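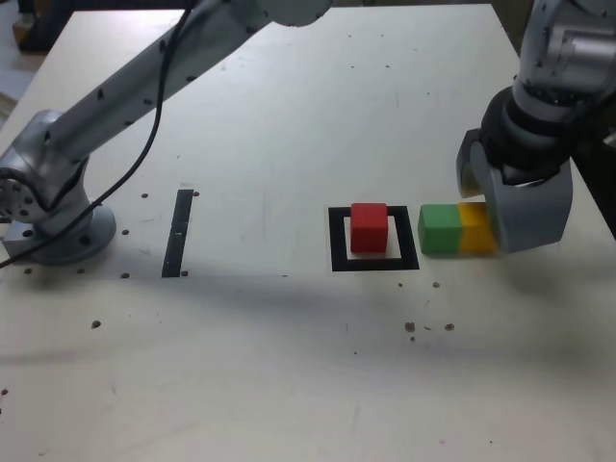 My stacking planner finally has a cost function I like! It used to pick whichever cube was cheapest to reach, and then happily plan itself into a corner. Now it looks two moves ahead, so with red in the taped square and green and yellow side by side next to it, it has to think about finger clearance before it commits to a grasp.

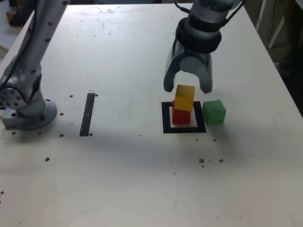
Fredy Paucar
Motion planning, Zunerska

Yellow on red, a bit crooked – the planner calls that a valid stack, and I had to decide whether I agree. I do, for now. The tilt goes into the state estimate.

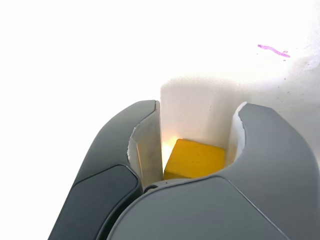
Last changed: January

Next up is the wrist view. With a yellow cube between the white pads and that much glare on one side, my edge detector gets very creative, so I'm trying a color mask first.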